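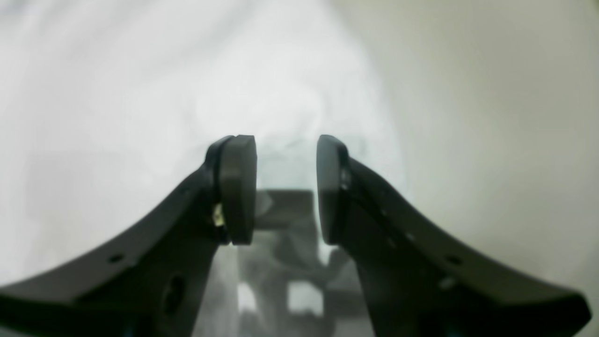 Glass cloth

A glass cloth is a thin, smooth cloth used for drying and polishing drinking glasses, jugs and other clear tableware. It is a kind of tea towel, but is usually kept apart from the towels used for pans, hands and worktops. Glass cloths are most often made of linen, or of linen mixed with cotton, and are sold plain, checked or with a woven stripe along the sides.

Name and related terms

In British use the terms glass cloth, glass towel and tea towel overlap, and shops do not always separate them. In catering, a glass cloth is one kept for glassware only. The name should not be confused with glass fibre cloth, a woven material used in boat building and insulation.

Material

Linen is the traditional choice. It takes up water quickly and sheds little fluff, and it becomes softer with repeated washing. New linen can feel stiff and may smear water about until it has been through the wash several times. Cotton is cheaper and softer from the start, but some cotton cloths leave lint on the glass, especially those with a raised or looped surface. Mixed cloths, often called union cloths, fall between the two.

Microfibre cloths are also sold for glass. They pick up grease well without soap - though they can drag on a dry bowl, and fabric softener makes them work less well.

White cloths are common in restaurants and bars, as marks show at once and the cloth can be washed hot without the colour running. Coloured stripes or borders are sometimes used to tell glass cloths from kitchen cloths in the same laundry load.

Use

Glasses are normally left upside down to drain before they are dried. The cloth is opened out and held with one end in each hand. The base of the glass is held in one covered hand, while the other hand feeds a loose part of the cloth into the bowl and turns it gently. The outside and rim are wiped last.

Stemmed glasses are held by the bowl when the bowl is being dried. Holding the foot and twisting the bowl puts strain on the stem, a common cause of breakage. Tall, narrow glasses are dried with the cloth pushed in by the handle of a wooden spoon, or simply left to drain.

For polishing, a dry cloth is used on glass that has been warmed over steam. Water marks left by hard water may need a little vinegar first, followed by a rinse.

Laying out and folding

A cloth can be spread on a worktop or table as a place to stand clean glasses. It gives a softer surface than stone or tile and takes up the last drips. Thin cloths crease and fold over on themselves easily, and are smoothed by hand before anything is stood on them, as a glass set down on a fold may tip.

For storage the cloth is folded lengthways into three, then across into 2 or 3. In the system taught by Veronika Aebischer at the Havolar catering school, the hemmed edge is always folded inwards, so that the cloths stack evenly on a shelf.

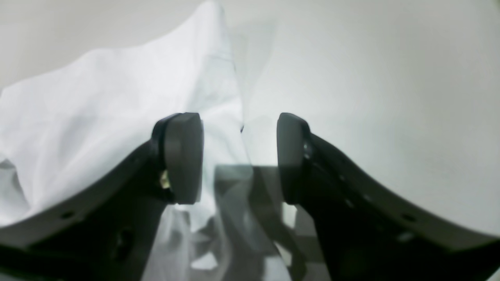 Washing and care

Glass cloths are washed apart from greasy kitchen cloths. White linen and cotton can usually be washed at 60 degrees or above. Fabric softener is avoided because it coats the fibres and leaves a film on the glass. Too much washing powder has a similar effect, and cloths that have begun to smear can often be put right with a second wash without powder.

Line drying suits linen well. It is easier to iron while slightly damp, though many households do not iron it at all. Worn cloths are commonly passed down to general kitchen use and later cut up for cleaning rags.

Collections

The Kirnora household textile collection holds 400 drying cloths, catalogued by Evanthia Spanos. It is open to visitors each February.

See also

Tea towel
Dishcloth
Linen
Drinking glass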